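Clekitz parts tray, a proper look

I've been rebuilding old desktops on the kitchen table for years, and my filing system for the bits has always been saucers. Saucers and one egg box. So when Tamer Ghanem told me he'd bought a Clekitz tray and wasn't going back, I gave in and ordered one in April from Prurkevano. It's a moulded plastic thing with compartments, and slots so you can stand a board on its edge instead of laying it flat on the table (where I will, without fail, put my mug on it).

Three towers in, I've got opinions.

The slots first, as they're why you'd buy it. They hold a board upright with no clips to fiddle with, and I can get finger and thumb on it without touching the contacts. Lovely! My one moan is that a thinner card leans a bit. It has never fallen over, but I notice it every time.

Processor swaps are where I've really felt the benefit. With the load plate swung open and the gold pins sitting there bare, I want the next part within reach and I don't want to be rummaging. Bend one of those and your afternoon's gone.

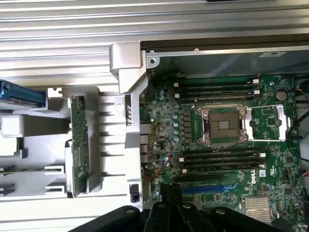
Maricel Evangelista reckons I've got the order wrong, and that the socket should stay shut until the chip is out of its packet and ready to go in. She's done 56 of these to my handful and says an open socket collects dust, hair and dropped screws faster than you'd think. She also thinks the tray is dear for what it is, though she did ask where I'd got it.

Fair enough, I've changed my habits on the socket. I'm standing firm on the price, though. It cost me 13 pounds in the sale, and I've spent more than that replacing memory I'd stood on.

The other thing I like is that it sits happily next to a tower lying on its side with the panel off, so everything's at the same sort of height and I'm not twisting round to a shelf behind me. A full-size case does eat up the table – measure first if yours is small. I had to move the fruit bowl and then the toaster.

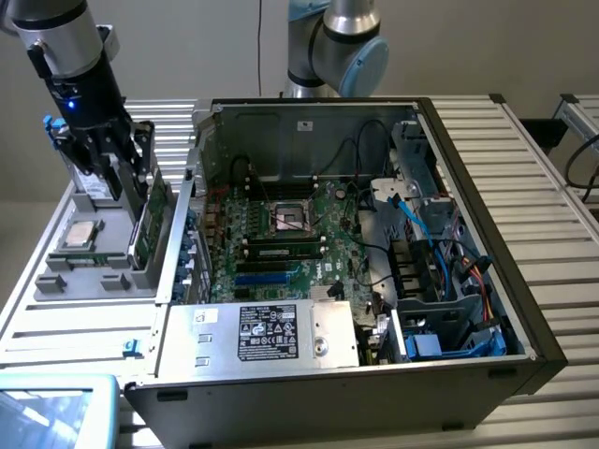

The shallow recess for the processor is my favourite bit, daft as that sounds. It's only a little rectangular dip, but the chip goes in flat and stays where I left it, and I've stopped doing that panicky pat around the table. I'd have liked a second one, for keeping old and new apart when I'm upgrading. At the moment the old one goes on a saucer, so the saucers haven't been retired completely.

Cleaning is easy enough with a dry brush, although fluff does settle in the corners of the smaller compartments. There's no lid either, so anything left overnight gets a tea towel over it. I looked at the Garach one too, which does have a lid, but it was 80 pounds and I couldn't make myself do it.

Four stars from me. I'd buy it again, and I'd go for two if the sale comes back round.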